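Kids Corner > Food > Snacks > What Is Shortbread?

We use cookies (the computer kind) to make this site work. OK | Settings

What is shortbread?

A cookie with hardly anything in it! Flour, butter, sugar. Maybe a bit of vanilla. No eggs. Comes from Scotland, a long time ago.

Why "short"? Not because its small. Short is an old baking word for crumbly. Lots of butter stops the dough going stretchy, so it snaps and crumbles. Try it over a plate.

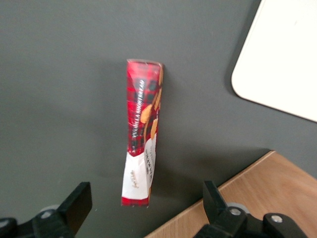 Plaid on a wrapper is a hint about Scotland. Plaid = lines and squares crossing over each other. Scottish people call the pattern tartan, and you see it on kilts and blankets too.

And the shiny wrapper? Keeps air out. Air has water in it, tiny bits you can't see, and cookies soak it up and go soft. Yuck. So the ends get pinched shut realy tight.

Try it: leave one cookie out overnight, keep one sealed. Bite both. Which one snaps?

Comments (3)

Nuchit: mine went soft!!

Wokar: can you make it with oil

Tovuswood: we did this in June, 19 kids, all the cookies gone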